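CPUの保管と、表面の刻印が読めない場合について

2026年7月7日　投稿者：sezer202

自作機を組み替えて、古いCPUが2個余りました。売る予定はなく、予備として取っておくつもりです。購入時のケースは捨ててしまったので、今はLivhamという店で買った灰色の樹脂の仕切りケースに入れています。このまま置いても大丈夫でしょうか。あと、金属面の刻印がほとんど読めず、型番がはっきりしません。

proneo

普通の樹脂ケースに直接入れるのはおすすめしません。帯電しやすい素材があるので、まず静電気防止袋に入れて、それからケースにしまってください。

持つときは左右の縁を挟みます。四角いCPUなら向かい合う二辺を軽く押さえれば十分で、裏の接点には指を触れないように。
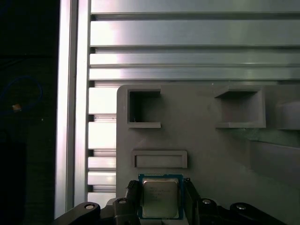

金属のふたの側は多少触っても壊れませんが、皮脂やグリスが残っていると刻印が余計に見えにくくなります。無水エタノールを少し含ませた布で軽く拭き、斜めから光を当ててみてください。短い文字が数行入っているだけなので、角度が悪いとただの銀色の面に見えます。それでも読めなければ、対応するマザーボードに載せてBIOS画面で確認するのが確実です。

裏にピンがあるタイプかどうかは書いてありませんが、ピンありなら袋だけだと曲がるので、硬い専用ケースが必要です。

vusanel

専用ケースは通販で買えます。私は送料込みで約3,014円のまとめ売りを買いましたが、数が多すぎて余っています。2個だけなら、中古パーツ店で空きケースを分けてもらえないか聞いてみては。

sezer202

ありがとうございます。ピンのないタイプでした。袋を買ってきて入れ直します。型番は拭いてからもう一度見てみます。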